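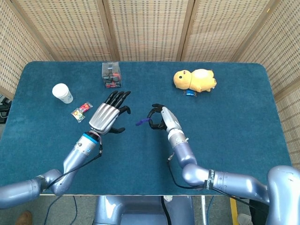
Research equipment / Two-handed manipulation

Pluvstead tabletop bench for dexterous hands

The Pluvstead bench grew out of a question we kept being asked by people who work with humanoid hands: how do you compare one week's grasping results with the next when the objects, the table and even the background have all shifted a little in between? Our answer is a fixed workplace for a two-armed robot, a set of ordinary small things to pick up, and a written method that goes with them. We are very fond of it, and we hope you will be too.

The table has a teal-blue, carpet-like covering and rounded far corners. A folding screen with beige woven panels wraps round the back and sides, so the robot's own head view stays much the same from one session to the next -- a small thing, perhaps, but it made a bigger difference to our results than we had expected when we began.

The objects are meant to be awkward in different ways. A lidded paper cup wants a wide, gentle grip. Small transparent packets lie nearly flat and ask for fingertips. There is a clear plastic box, a plush chick that is soft all over, and a thin purple piece for the pinch grip, which the right hand is holding with its black fingers curled into something like a ring.

How the method works

Each object is shown to the robot by an operator, and the arm and finger movements are recorded together with the head view. The Bergeron study, led by Arūnas Eglītis, used 3000 recorded grasps for training and kept 500 back for testing. A further 700 were gathered with the objects laid out afresh by someone who had not seen the earlier layouts, and we would warmly encourage you to do the same if you can spare the afternoons.

The main finding was that training both hands together helped with the thin and flat objects, even on grasps where only one hand did any work. Soft toys gained very little from it, and we are still puzzling over why.

What is supplied

Table and covering
Folding screen
Object set, with spares for the packets
Printed method and layout cards, 4 layouts
Access to the Bergeron recordings

Arms and hands are not included. The bench has been used with Prendard hands at our Iltby workshop, and other five-fingered hands should manage nicely, though do write to us first if yours are unusually large.

Next batch leaves Iltby in August. Page last revised March 18, 2026.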